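Cleaning a ceramic basin: notes on the method

Posted October 2006

I have had three emails since the limescale post asking how I deal with a basin that has had something dark tipped into it: coffee dregs, paint water, the contents of a plant saucer. The method is short. Most of the trouble comes from doing it in the wrong order.

The type I mean is the ordinary one-piece vanity top in white ceramic, with a wide flat rim and a bowl that falls to a chrome stopper. Glazed ceramic is hard and does not absorb much of anything while the glaze is sound. A brown splash on it is sitting on the surface and will come off with a cloth. The same splash on the old resin top we had at Vuvthorpe needed bleach and left a shadow anyway.

Look before wiping. Liquid poured from any height marks more than the place it lands. The obvious spots will be near the stopper, but fine specks can turn up on the flat of the rim, towards the back, and these are the ones that get left.

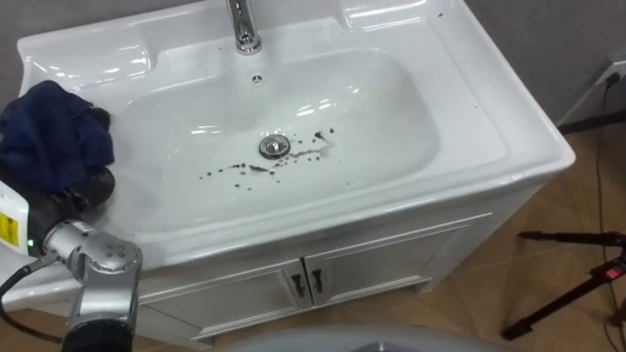 Choice of cloth

I use a dark cotton cloth, navy for preference, folded or bunched as suits. Eero Koskela wrote to say that a white cloth is better on the grounds that you can see when it is dirty. I see the argument. My own view is that I am inspecting the basin, and a cloth that has met coffee twice looks disgraceful in white for the rest of its life. Dark cloths do want washing on their own the first few times. Dye on a white rim is a nuisance, though it does lift.

Microfibre is fine on the glaze. I find it drags on the silicone round the edge of the top and I have stopped buying it. The cotton ones came from Sabbagh, the hardware shop in Harnden, and have lasted well.

No scouring pads, no powder. Both will take the shine off the stopper long before they trouble the ceramic.

Order of work

Start high and on the side away from the splash. A bunched cloth held flat against the slope of the bowl covers more than a fingertip in a single layer, and it follows the curve without much thought. Work down the wall to the floor of the bowl, then in towards the drain. If you begin at the drain and go outwards you carry the dirt up the clean sides and have the whole bowl to do instead of a third of it.

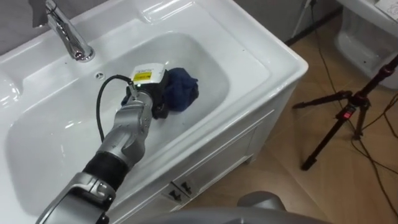

Turn the cloth to a fresh face after each couple of passes. With a bunched cloth this means opening it out and gathering it again, and it is tedious, and it makes more difference than any product I have tried. I put Lallmont cream cleaner on a test patch last winter next to plain warm water and could not tell the two apart once dry.

Use moderate pressure. The glaze does not mind, but the stopper is only resting in its seat on many of these tops and a hard sideways push will tilt it. Dirt then goes down past the seal and collects on the underside.

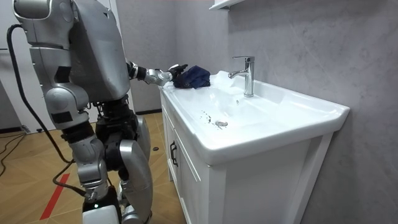

The rim comes after the bowl walls and before the drain. Wipe it from the back towards you with a clean face of the cloth. The raised corners at the back hold a line of water after every wash and should be dried, especially where the supply is hard, as it is at our end of Harnden.

Leave the area round the stopper until last. Go round it once, lift it if it lifts, wipe the seat and the underside, and put it back. Any thin trails running off across the floor of the bowl can be taken in the same pass, always drawing in towards the drain.

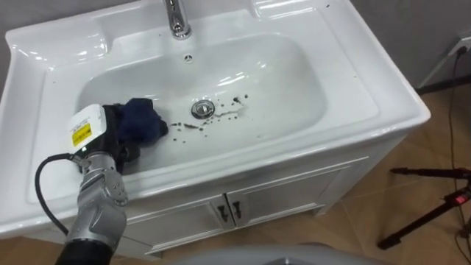

The overflow hole gets a cotton bud round the chrome ring and a cup of warm water poured in slowly. I do this once a month. Oona Lahtinen does it every week and says hers smells no better than mine.

Rinse, then dry with a second cloth. The tap is dried last, base included, as the joint between the chrome and the ceramic is where scale starts. I will write up descaling the aerator separately when the replacement washer arrives.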